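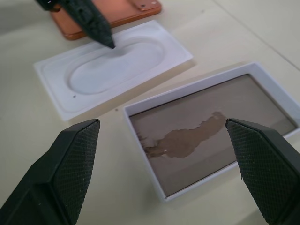
Demonstrators wanted, no robot experience needed

Namley is hiring people to show robots how to do small, fiddly jobs with their hands. The title on the contract is Demonstration Operator. In practice you hold a pair of control handles, the grippers do what your hands do, and everything gets recorded so that a learning system can have a go later. It has a go badly at first. We need a great many recordings before it stops.

The work changes every few weeks. At the moment it's mostly tabletop tasks with two grippers: shallow trays, plates with wells in them, soft stuff that smears. If you have ever tried to scrape the last of something out of a dish wearing oven mitts, you've done a fair share of the training already.

What a shift looks like

You work in blocks of 30 minutes, with a proper break between each. In a block you repeat one task from a written card, reset the table, and repeat it again. You mark each attempt as good, usable or bad. We keep the bad ones too, so there's no point hiding them, and the people who label honestly tend to last longer here than the people with beautiful hands.

Between blocks you'll wipe down gripper tips, refill trays and write a line or two in the log. "Went fine" is not a line. "Left tip slipped on the rim twice, then I changed the angle" is a line.

Shifts are five hours, morning or afternoon, up to 16 hours a week in total, at our Primside workshop. There's a kettle, a fridge and a labelled shelf for each operator. There is no working from home. The robots don't travel well.

Who we're after

Patience matters most. We've had good operators who came from pastry kitchens, dental labs, upholstery and one who had spent years repairing accordions. We've also had keen gamers who were bored stiff by lunchtime, and some who weren't.

You should be able to sit or stand at a bench for half an hour, see fine detail with or without glasses, and follow a card as written even when you can think of a better way. If you can think of a better way, write it in the log and we'll read it. Left-handers are very welcome — our recordings lean heavily to the right at present. If you need the bench or the handles set up differently, say so and we'll sort it out before your trial.

Pay and terms

Casual contract, paid fortnightly, with training paid at the same rate as everything else. You are paid by the hour and never by the attempt, a policy we adopted after watching what happens to quality under the other arrangement. The recordings cover the workspace and the motion of the handles. Your name is kept separate from them.

How to apply

Send a short note to Violeta Zapata at the Primside workshop, quoting reference 2871. Tell us about something you've made, mended or decorated that took far longer than it should have. A résumé is fine but we'll read the note first. Applications close December 30, 2023.

Shortlisted people will be asked in for a paid trial of two blocks. Please wear sleeves that roll up.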